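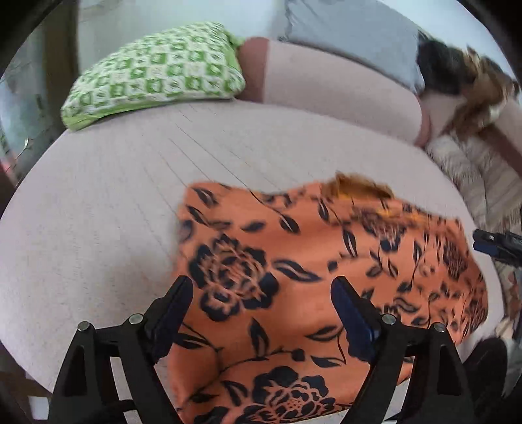
Cloth is the most difficult thing I have tried to teach my software to plan for, more difficult than cups and much more than blocks. A cup has one shape and it keeps it. With cloth, every touch makes a new problem. When the orange fabric with the black flowers lies spread over a pink seat cushion, with creases running through it between the two fingers of the gripper, the program must answer three things before the fingers close: where the cloth ends, which part is on top, and which piece of it can be pinched without taking the cushion also. I work on these questions at home in the evenings, with a small setup, and below are the tips I wish I had read when I began. They are for people who write their own control and planning code for soft household work. If you buy a finished product you will not need most of them.

Home | Workshop tips | Kitchen tips | Software | Letters

Separate the cloth from the seat first

Do not begin with the fold. Begin with the mask, that is, the part of the image which the program believes to be cloth. My first version used only color, and with an orange cloth on a pale pink seat it was fine. Then I tried a cream towel on the same seat and the mask included half of the sofa. Now I use color and texture together and I give each one a weight.

Printed fabric has its own trouble. Large black flowers on orange make strong edges inside the cloth, and a simple edge finder will say that the cloth stops at every petal. Two things helped me:

- Blur the picture a little before you look for edges, then look again in the sharp picture, only near the edges you found.
- Ask for a closed outline. A flower in the middle of the fabric also has a closed outline, so keep the biggest one and fill it.

Save the mask as a picture at every step. It costs nothing and you will look at it very often.

Choose the pinch point by the fold

A flat cloth on a soft seat is difficult to take, as the fingers push it down and the cushion goes down with it. A small raised fold is much easier. My planner gives points to each possible pinch place, and a raised fold gets the most points. After this come the free edges, and last the flat middle.

Marina Dimitriou, who has been sewing for longer than I have been programming, told me to look at how a tailor takes the cloth: from the side, with the fingers nearly lying down. I changed the approach angle in the planner so that the fingers come low, and the number of empty pinches became smaller the same evening. I had spent two weeks on changing the grip force before that, and I could have left it alone.

Keep the list of possible pinch places short. I had 200 of them in each picture and the planner was slow and nervous, it changed its opinion between one picture and the next. With 32 it is calm. Also add a small cost for changing the target, so that a new place must be clearly better before the arm turns to it.

A soft seat is not a table

Most example code believes that there is a hard plane under the object. On a sofa this is wrong in two ways. The seat is curved at the front, and it gives way under pressure. If your program has one fixed number for the height of the surface, the fingers will stop in the air in one place and dig in the cushion in another place.

What I do:

1. Fit a smooth curved surface to the bare part of the seat, the part where there is no cloth.
2. Continue this surface under the cloth by calculation.
3. Go down slowly for the last part and stop by the motor current, not by the height.

For the third point you need to know the normal current of your motor when it moves without touching anything. Write it down with the date of the measurement, it changes when the gears get older. Njål Kvam has a good habit here: his script makes a short free movement each time it starts and takes the normal value from that. I copied it from him.

Things around the cloth

Pillows, throws with fringe and anything furry should be in a "do not touch" layer. I draw this layer by hand in the first picture and let the tracker follow it. I tried to make it fully automatic and it worked nearly always, and nearly always is not enough with fringe. A tassel goes between the fingers very easily, and then the whole throw comes along.

Give the layer a margin. Mine is the width of one finger. If the planner cannot find a way with the margin, it must stop and say so. Please do not let it make the margin smaller by itself. I did this once, and the story includes a flower pot.

Patterned pillows disturb the tracker too. A repeating grid looks the same if it moves by one square, so the tracker can jump by one square and be very sure of itself. Track the border of the pillow and ignore the inside.

Logs

Each attempt should leave one line in a text file: the time, the chosen place, the score, the result. Use simple words for the result. I have "took", "missed", "took too much" and "stopped". My file has now 1462 lines and I can still search it with the most ordinary tools. My older log was in a clever binary format of my own, and I cannot open it anymore.

When you change the code, write the name of the change in the same file. Then you see directly which attempts belong to which version. I call my versions by ordinary words, the present one is Plulluline.

Repeat at least 100 attempts before you believe that a change is good. With ten attempts I have "proved" many things which were not true. Mix the fabrics also, otherwise you tune everything for one cloth.

Small tips from readers

Zoriana Zhuravel: put a time limit on the perception step. If no mask is ready when the limit is reached, use the last one, but only if the arm has not moved.

Cherry Mae Manalo: smooth the cloth by hand and then throw it again between attempts. If you only pull it back to its place, the creases are always the same and the program learns them.

Reader from Skurthorpe: evening light through a window moves the color values a lot. He runs his tests at 4 in the afternoon and again after dark, and keeps two sets of color weights.

I have tried the first two and I keep both. For the third one I use a lamp, but two sets is probably the better way if your window is large.

Next time I will write about folding in half, when the two halves do not want to lie on each other. I have a planner for this which works with kitchen towels. With pillow cases it does not work yet.

Nelli Vuorinen

14 comments | 32 shares

Contact | Copyright Nelli Vuorinen | Back to top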